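Ellthorpe pump station work to mean lower water pressure in four neighborhoods

Water pressure will drop in parts of Ellthorpe while the town replaces two of the pumps that move drinking water up to the Drustton reservoir. The work begins on 29th October and is scheduled to last nine nights.

The public works department says no one should lose water completely. Homes on the upper streets of Drustton, which sit closest to the height of the reservoir, are likely to notice the change most. Showers may run weak in the late evening and washing machines may take longer to fill. Lower Drustton, Mill Bank and the streets behind the high school are also on the affected list, though the department expects only a slight difference there.

Crews will work overnight, when demand is lowest, and normal pressure should return before people get up each morning. Gremosska, the contractor hired for the job, will take one pump out of service at a time so that the others can keep the reservoir above its minimum level.

The station was built to serve a much smaller town. Two of its pumps have reached the end of their working life, and repair bills have gone up every year. Last January one of them failed during a cold spell, and the upper streets were on reduced pressure for three days while a part was found. Residents complained then that they had no notice and no clear idea of when it would end.

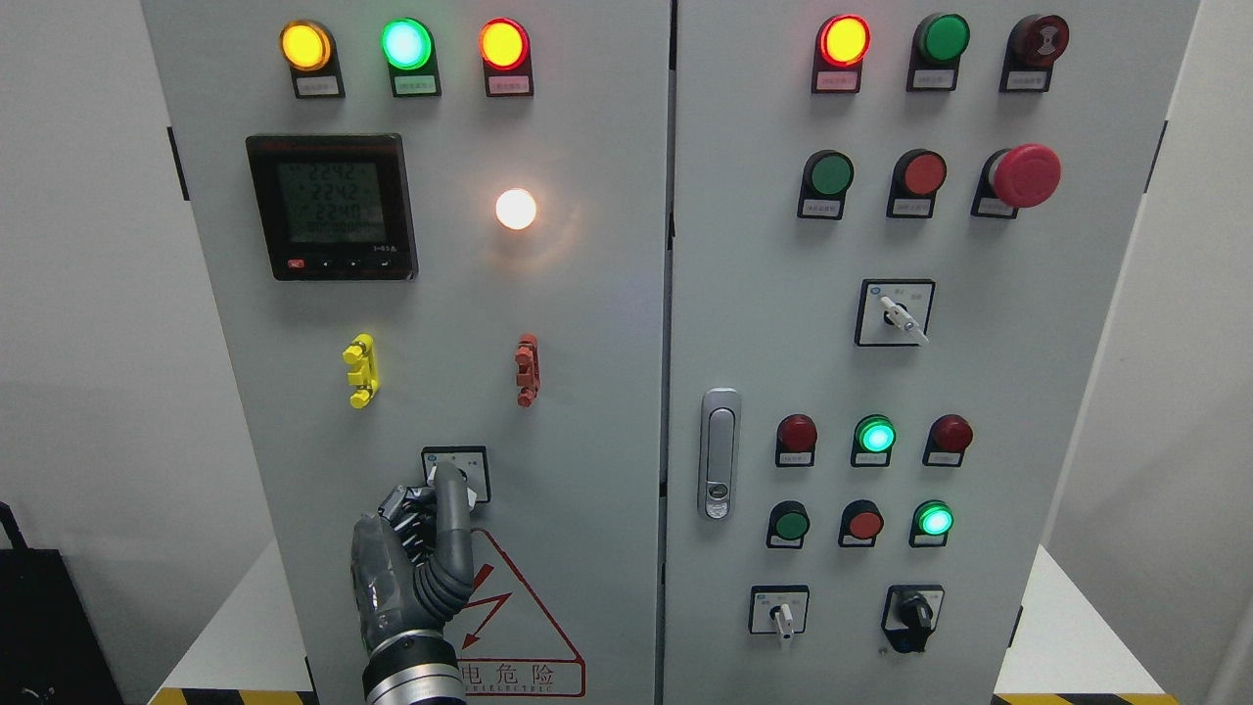 Loukia Tsakiris told the town meeting that her street had been promised better pressure before and that she would believe it when she could run the kitchen tap and the shower at the same time. She asked whether the new pumps would make any real difference to the top of the hill, or whether the old pipe up Quarry Road was the true problem.

The department's answer was that both play a part. The new pumps will hold a steadier pressure through the busy hours in the morning and early evening, when the upper streets suffer most. The Quarry Road main is narrow for the number of homes it now supplies, and replacing it is a separate project that has not been funded. A design study for the main is due to go before the town council in January.

Tsakiris also asked about people who rely on water for medical equipment at home. The department keeps a list of those households and will call each of them before work starts. Anyone who should be on the list and is not can add their name by phone or at the front desk of the town office. There is no form to fill in.

The cost of the pump replacement is being met from the water fund, which is paid for by customers' bills. The council approved the spending in the summer along with a small rise in the standing charge. No further rise is tied to this work.

Opinion at the meeting was divided on that point. Several people said the charge had gone up faster than wages in the town. Others said they would sooner pay a little more than go through another winter like the last one. The council took no vote, as the money has already been set aside.

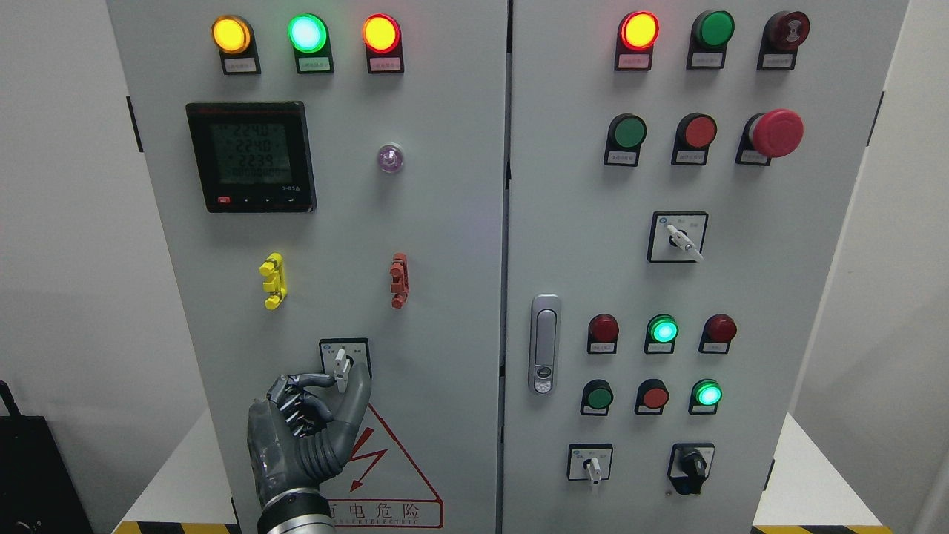
Work on the street itself will be limited. The contractor needs to bring a crane truck to the station on the second night to lift out the first old pump, and again toward the end of the job for the other one. Station Lane will be closed to through traffic on those nights between the bridge and the corner of Paracha Avenue. People who live on that stretch will be let through on foot at any time, and by car when the crane is not lifting. Parked cars will have to be moved by early evening, and signs will go up the day before each closure.

The late bus will skip the Station Lane stop on both crane nights and pick up at the Paracha Avenue stop instead. The morning school buses are not affected.

There will be some noise. The department has told the contractor to keep the heaviest lifting to the first part of the night where it can. The old pumps will be trucked away for scrap in daylight. If bad weather stops the crane, the job will move back a night and the department will post the change on the town website and on the notice board outside the library.

Some homes may see cloudy or slightly brown water after a change in flow. This comes from fine sediment in the mains that gets stirred up when water starts to move in a different direction or at a different speed. The department says the sediment is not harmful but can stain light laundry. It will flush hydrants in Drustton once the second pump is running, and it is asking people to hold off on washing white clothes until the water runs clear.

The fire department has been told of the schedule and will have a tanker on standby at the Drustton fire house each night. Hydrants on the upper streets will still work, but at a lower flow.

Businesses that use a lot of water overnight have been contacted directly. The bakery on Mill Bank is moving its early shift back by an hour for the length of the job. The laundry next door plans to stay on its normal hours and says it will run fewer machines at once if it has to.

Schools in the area will open as usual. The swimming pool will put off its weekly top-up until the work is complete, and the department has asked residents not to fill garden ponds or pressure-wash driveways in the evening.

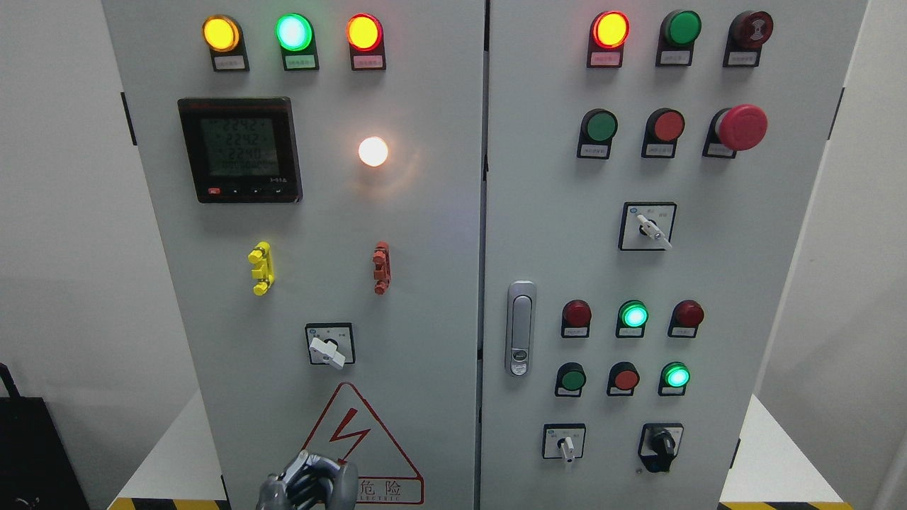
What to do if your water is affected

If pressure is low, check with a neighbor first. If theirs is normal, the fault is probably in your own plumbing, and a filter or a partly closed valve is a common cause.

If the water is cloudy, run the cold kitchen tap for a few minutes. Do not run the hot tap until the cold is clear, or sediment can end up in the water heater.

If you have no water at all, call the public works night line, which will be staffed throughout the job. The number is printed on the back of every water bill. Bottled water will be kept at the Drustton fire house for any household that is without supply for more than two hours.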